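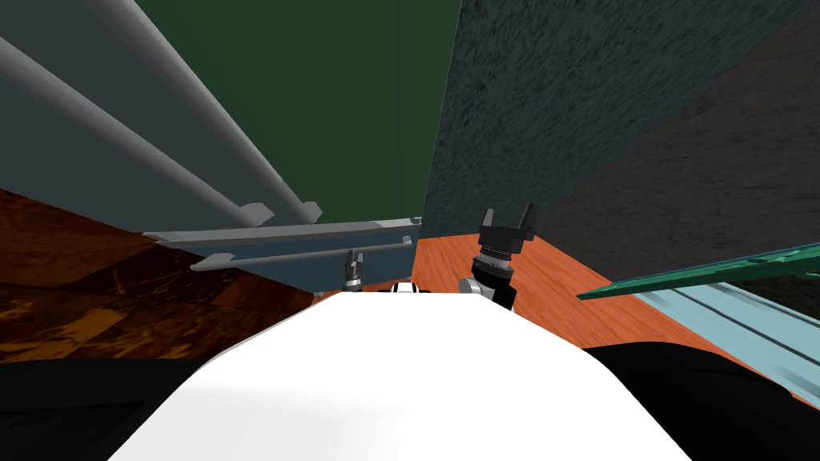 **Can the Cusirex open a dishwasher by itself?**

It can open one that has a bar handle, once it has practiced on a computer copy of your kitchen.

I copied that off the sales page word for word, because I read it so many times in the week before I signed up that I could have sung it. My old dishwasher had a little scooped-out lip you pulled with your fingertips. The new one had a bar. I had bought the new one in June, before I had ever heard of a Cusirex, and I took this as a sign, which tells you what kind of shopper I am.

The deal was $160 a month, cancel any time, arm and body and wheels included. You filmed your kitchen on your phone, walking slowly, and a man at the office in Markthorpe turned it into a kitchen on a screen. Then the robot lived in there for a while, on the screen, and got things wrong where it couldn't break my mother's glasses. When it was good enough they drove the real one over.

"How good is good enough?" I asked on the phone.

"We run the door 1000 times," said the woman in Markthorpe.

"And how many times does it have to work?"

She said she'd find out. I could hear her typing, and then I could hear her not typing.

They gave me a login so I could watch. I don't think most customers watch. I think most customers have a job or a garden. I had a bad hip, a new one coming in September, and a chair by the window, so I made coffee every morning and logged in and there was my kitchen, or somebody's idea of it. The green was a good green. The floor was much fancier than mine, all brown and orange like a bank lobby, and for a day or two I was annoyed at my own floor for not keeping up.

The hand would come up to the handle and stop. Then it would think. Then it would come at it again from a little more to the left. My sister Alma parks like that. 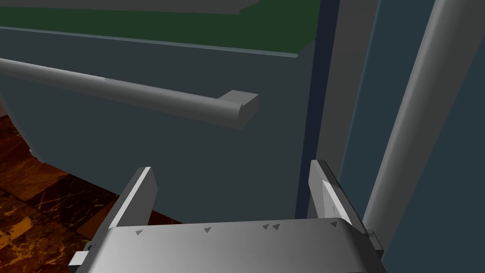
So by the third morning I was talking to it. Nothing fancy, just "up a bit" and "no, the bar, the bar" - the stuff you say to a person on a ladder. The page had a box at the bottom for notes to the team, and I started typing into that too. I wrote that in my house you have to lift the dishwasher door a hair before you pull, or it sticks. I wrote that the handle gets greasy on Sundays. I wrote that the cupboard next to it should be left alone as it held my late husband's fishing reels and if you opened it they came out like marbles.

The next day somebody wrote back. *Thanks! Added the lift. Can't add the grease. What kind of reels?*

It was signed Alvarado. No first name, or maybe that was the first name. I wrote back a whole page about reels, and I don't even fish! I just dusted them for thirty years.

After that there was a note every day. Alvarado wanted to know which hand I used for the door (left, and I'd never noticed). Did I stand in front of it or off to the side? Off to the side, of course. If you stand in front, the door comes down on your shins. I went and stood in the kitchen with my cane and opened the dishwasher over and over to be sure, and then I went back and typed it all in, quite out of breath.

The run that night went to 51 before it missed one. I only know because there was a counter in the corner of the page, and I sat up with it until past eleven with a bowl of cereal, like it was an election. 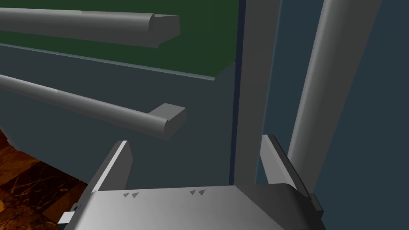 *Practice kitchen: the two bar handles, with the gripper open in front.*

My sister came over on the Friday and I made her watch. Alma is 76 and has no patience with screens. She put on both pairs of glasses and leaned in.

"It isn't doing anything," she said.

"It's lining up."

"You're paying for this?"

"Not until it gets here. The practice is free."

"I could come over and open your dishwasher, Dori. I'd do it for a sandwich."

I told her that was very kind, and I meant it, but Alma lives out in Grernell and doesn't drive after dark, and what I didn't say is that she puts the knives in with the points up. I have scars. She watched for another minute. The hand went up toward the handle, stopped, backed off, and she made a small noise and grabbed the arm of my chair.

"It was nearly there!" she said.

"I know."

"Why did it stop?"

"I don't know. I'll ask Alvarado."

"Who's Alvarado?"

She stayed until the light went, and then she had to sleep on the couch, and in the morning she was up before me with the computer open and my reading glasses on top of hers. She had written her own note in the box. It said the robot should bend its knees. I explained that it didn't have knees. She said in that case somebody ought to look into it.

I should say a word about the price, as people keep asking me at the pool. It's $160, and that covers the visit when they set it up, and one kitchen. If you want a bathroom it's a separate practice and a separate bill. If you change a handle you have to tell them. I asked what happens if you move the toaster and was told that the toaster was fine.
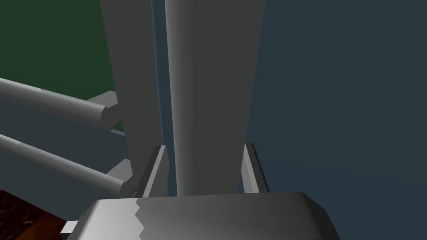

**Dorottya Győri**

The van was supposed to come on a Tuesday and came on a Thursday. I had cleaned, then let things slide, then cleaned again. The driver was a boy with a beard who rolled the thing up my ramp (well, the ramp the hospital had lent me for later) and parked it by the fridge and asked me to sign. I asked him if he was Alvarado. He said Alvarado worked nights and he'd never met him, or her, he wasn't sure.

It was bigger than I'd pictured. On the screen I had mostly been looking along its hand, and you don't get a sense of a person that way. It stood in my kitchen taking up the spot where I like to put the grocery bags.

"Go ahead," the boy said. "You can ask it."

I felt very silly. I had been shouting at this hand for weeks and now I couldn't think how to begin. I said, "Could you open the dishwasher, please," in the voice I use for the bank.

It rolled off to the side. Off to the side, where I stand! It put out the left arm and it went to the bar and it stopped, and the boy looked at his phone, and I said, not loud, "Up a bit." I don't know if it heard. I asked later and was told it doesn't listen for that sort of thing. It took hold, and it gave the door that little lift, the hair of a lift that I'd typed into a box with two fingers at seven in the morning, and down came the door, with all my dirty plates in it that I'd forgotten to run.

The boy said, "Huh. Why'd it do that, with the lift?"

"It sticks," I said.

He tried it himself, after. He pulled it straight and it stuck.

I called Alma, and she wanted to know about the knees. Then I sat down at the computer to tell Alvarado, and the login didn't work anymore. The practice page was closed, it said, now that my Cusirex was installed, and would I like to rate my experience? I gave it all the stars and there was a box under the stars, so I wrote in that. I wrote that it had gone fine on the first try. I wrote that the real floor was just plain tan linoleum and I was sorry if anyone had been misled by my video. I wrote that they were mostly spinning reels, and two of the old kind with the wooden handles, and that if anybody on the night shift fished, they were welcome to come and take a look.

Then I went and asked it to close the door, and it couldn't. We hadn't practiced that. I typed that in too.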